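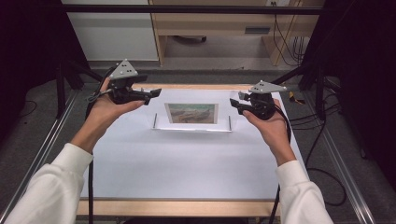
*Two hands, two grippers, and one small picture in a clear stand.*

## How does a robot program learn to pick things up?

A gripper is a kind of hand for a robot. It has fingers that open and close, but it does not know when to do this. The program must tell it. And who tells the program?

At Gollness, where I work, we let people show it. A person holds one gripper in each hand and does a small job, like lifting a little picture off a table. The program keeps a record of the job, and later it studies this record.

### Where is my hand?

First the software needs to know where each gripper is. Look at the gray triangle on top of each one. It has three dark dots. Try this at home: draw three dots on a card and turn the card slowly. The shape made by the dots seems to change. A program can use such changes to work out which way a thing is turned. This work is called **tracking**.

### What is in front of me?

Next comes **perception**. This is a long word for making sense of what you see. A clear stand is a difficult thing for a computer, as the table shows through it. Maybe you have walked into a glass door one time? Then you understand the problem.

### Which way do I go?

Then the program makes a **plan**. If there is a thin pin on each side of the picture, the fingers should not hit it. The two hands must also not hit each other. Our planning program is called Ivent. It tries 500 different paths in the computer and keeps the one that has the most free space.

### Again, please

One record is not enough. My colleague Zoila Inga likes to have 1,000 of them for one job, with the object moved a little each time. If the picture always stands in the same place, the program learns only this place.

### A game for 2 players

Close your eyes and hold out one hand. Your friend tells you how to pick up a cup, using only these words: left, right, forward, back, up, down, open, close. Use a plastic cup! Then change places and try with a smaller thing, for example an eraser.

*Written by Hazel Bellamy, February 1, 2018*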